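Getting Sticky Rings and Wax Off a Wood Table

July 18, 2024

Summer is hard on tables. Cold glasses, popsicles, citronella candles, somebody's glitter glue... by the middle of July mine has a history you can read with your fingertips. I've had the same one for 7 years and I've tried pretty much everything on it, including a few things I'd rather not repeat (never again with the nail polish remover!).

Start with plain dish soap. A couple of drops in a bowl of warm water, a soft cloth wrung out until it barely feels damp, and wipe with the grain. Dry it right away with a second cloth. I know it sounds too boring to be a tip, but most of what I used to think was damage came off this way.

Candle wax is more fun. Put a bag of ice cubes on the blob for a few minutes, then nudge it from the side with an old plastic card. If it leaves a greasy shadow, lay a brown paper bag over the spot and pass a barely warm iron across it, no steam, keep it moving. The paper drinks the wax up. Change to a clean bit of paper and go again until nothing comes through.

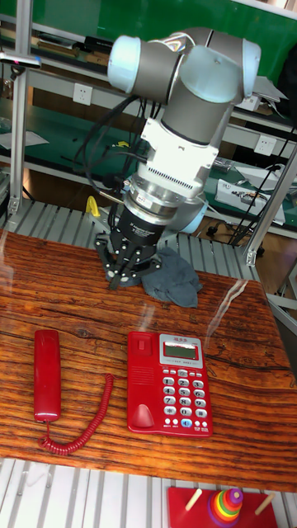
White rings from hot mugs took me the longest to figure out. My neighbor Xuân Mai swears by mayonnaise, left on overnight under a paper towel, and I laughed until I tried it. It does work on a light ring, though the kitchen smells like a deli in the morning. On a glossy wooden tabletop like the one in the photo you'd want to test a hidden corner first, underneath if you can reach, and see how the finish takes it. Dark rings are another story. Those usually mean water has gone down into the wood itself, and you're looking at sanding.

Sticker goo: a dab of cooking oil, ten minutes, then wipe and go back over it with the soapy cloth. Don't scrape while it's still gummy or you'll just spread it around.

Once everything is clean I rub in a little paste wax, let it haze over, and buff with an old T-shirt. Very thin coats! My first time I slapped it on like frosting and the place mats stuck for a week. I do this twice a year now, and in between it's coasters for everybody, guests included.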